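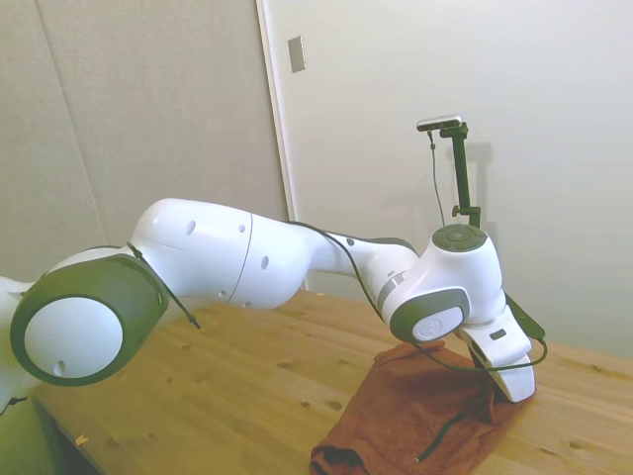 Nasrin Kermani wrote:
> Has anyone tried the Ferix hand cream since they changed
> the tube? I'm on my second and it smells like a dentist's
> office. My old one smelled like almonds. Also it pills
> under sunscreen, which it never used to do.

Nasrin, I'm with you on the smell, though I'd have said swimming pool. I wrote to Walczak, who make it, and got back a very warm email thanking me for my passion.

I've since been through most of what the drugstore has, at the expense of my bathroom shelf and one good cardigan. Fonton is decent and costs 4 dollars. It sinks in fast and has no smell I could find, even with my nose in it. The Tultholm balm is 23 dollars for a jar the size of a walnut, and it made my hands so slick I had to ask my son to open the front door. Fine at bedtime, if you've already brushed your teeth. 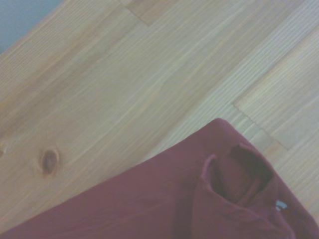
WHERE TO FIND THE OLD FERIX

The pharmacy by the bus station still had 2 of the old tubes in June. I bought one. I'd like some credit for that.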